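Oct 16, 2020

Potholm Household Goods Drive Returns for Its Seventh Fall, With a New Home in Dutlow

DUTLOW – When the evenings get cooler and the first coats come out of the closet, it is time once again for the Potholm Household Goods Drive, and we are delighted to say that this year's collection will be our biggest yet. From now until the end of February, neighbors in Dutlow and Flanen are warmly invited to bring us the small, everyday things that every home runs on: towels, washcloths, tissues, dish cloths, tablecloths, and whatever else you may have tucked away on a shelf and would like to see put to good use.

Last season the drive passed along 3,801 items to families setting up a new home, many of them starting with little more than a mattress and a kettle. That number still makes us smile, and it would never have been reached without the many people who stopped by with a bag over one arm and stayed for coffee (sometimes for a second cup, and we were glad of it!).

"People often apologize for bringing us something small," said Jana Wegener, who has led the drive since its first fall. "A towel and a pack of tissues may not look like much when you set them down, but if you have just moved into an empty apartment, those are the very things you miss on the first night."
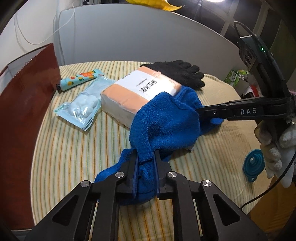 A blue terry cloth towel and a plastic-wrapped pack of tissues on a striped tablecloth.

Sorting will take place in the front room of the old Hiebert store, which the new owner, Detlef Baumgart, has kindly let us use free of charge through the winter. After so many seasons of working out of a hallway, having a proper room with good light and a door that closes feels like a real luxury, and we can hardly wait to show it off.

Towels of any color are welcome, as long as they have been washed and have plenty of wear left in them. Tissues and other paper goods should still be sealed. Table linens may be plain or patterned, and a faded stripe or a mended corner is no trouble at all. We are sorry to say that we cannot take pillows, comforters, or electrical items this year.

The goal is to put together 300 starter bundles, each with enough linens and paper goods for a first month. Mattes Hamann, who looks after deliveries, would be very happy to hear from anyone with a station wagon and a free afternoon. The first 30 bundles are already promised to households in Flanen.

Drop-off hours are posted on the door of the Hiebert store. Larger donations can be picked up by arrangement with Mr. Hamann.

Press contact: Jana Wegener, Potholm Household Goods Drive, Dutlow

Shares: 7 | Comments: 0
Last updated: Oct. 2020
© Potholm Household Goods Drive. All rights reserved.
Back to top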